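# The Sonlow Check Towel

Sold in a set of 2, or singly if you ask me nicely at checkout. 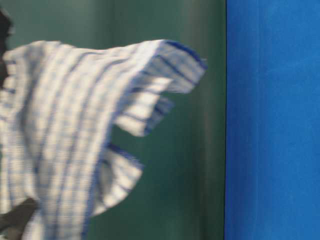 I started selling kitchen towels by accident. I'd ordered a stack of them for my own kitchen, brought a few to my sister's for Thanksgiving, and went home with none, and then her neighbor emailed me asking where she could buy some. So I ordered more! The Sonlow is the one I keep coming back to. It's a pale, creamy off-white with thin blue lines crossing it in a loose check, and then a much darker blue stripe at the hem, which is my favorite part by a mile. I had a version without the dark stripe for a while and it looked a little washed out on the oven door, so I asked for the stripe back.

The cloth is all cotton, in a plain weave. No terry loops, no waffle. I know people have strong feelings about waffle (hi, Mom) but I cook with a lot of flour and dough gets into every one of those little squares and dries there. A flat towel you can just shake out over the sink and go on with your day.

## What I use mine for

Glasses, mostly. Wine glasses, jelly jars, the big pitcher that won't go in the dishwasher. Once the Sonlow has been through the wash a few times it stops leaving fuzz behind, and from then on I don't reach for anything else. I also put one over rising bread, wrap washed lettuce in one and stick the whole bundle in the fridge, and fold one under the cutting board so it quits sliding. My son uses them as capes. I can't recommend it but they hold up.

What I don't use it for is hot pans. It's a thin towel. Folded over on itself it will get you from the oven to the stovetop with a pie plate if you're quick about it, but please own a real pot holder.

## Before the first use

Wash it! I mean it. New cotton has a finish on it and it will push water around the counter like a raincoat until that's gone. Two washes is better than one. Warm water, regular detergent, and skip the fabric softener forever, it coats the threads and you're back to the raincoat.

They do shrink a bit. I cut mine generously with that in mind, so if yours looks long out of the package, give it a wash before you write to me. (You can still write to me. I like getting mail.)

Tumble dry low, or hang it. I hang mine on the back porch from spring until the weather gives out, and they come in stiff as cardboard and smelling great, and then they soften up again the minute you dry a plate. Iron if you're an ironing person. I'm married to one, and I'll admit that a pressed Sonlow folded in thirds with the dark hem showing looks very nice on the counter when company's over.

## The other two

I carry three kitchen towels right now and I get asked which is which, so:

- **Sonlow:** the check, the one on this page. Light, flat, quick to dry.
- **Jorkov:** heavier and a solid color, better for hands and for mopping up after someone fills the dog's bowl.
- **Promeo:** small, more of a bar towel. Sold in a bundle of 20, mainly to cafes, though a few of you have bought a bundle just for the house and I salute you.

If you only want one kind, get the Sonlow for dishes and use whatever old thing you have for spills.

## Stains

Tomato and coffee come out if you get to them the same day. I rub in a little dish soap, let it sit while I finish cleaning up, and toss it in with the regular load. Turmeric is forever. I have one that met a curry and it lives in the garage now. Go easy on bleach, too, as it'll fade the blue lines long before it gets the turmeric out.

## From a customer

> Bought these for my lola and she has hidden them from the rest of the family. Had to come back and order another set for my own apartment. The dark stripe is a nice touch.
>
> Mark Anthony Baluyot

## Ordering

Everything ships from the back room at Dela Peña, the shop I share with my cousin, and I pack it myself, usually at night after the dishes are done. Orders of 40 towels or more get the wholesale price, so send me a note before you check out and I'll set that up for you. December gets busy, so order early if they're going under a tree.

Returns are fine on anything unwashed. If a hem comes loose, washed or not, send me a picture and I'll mail you a new one, and keep the old one for shoe polish.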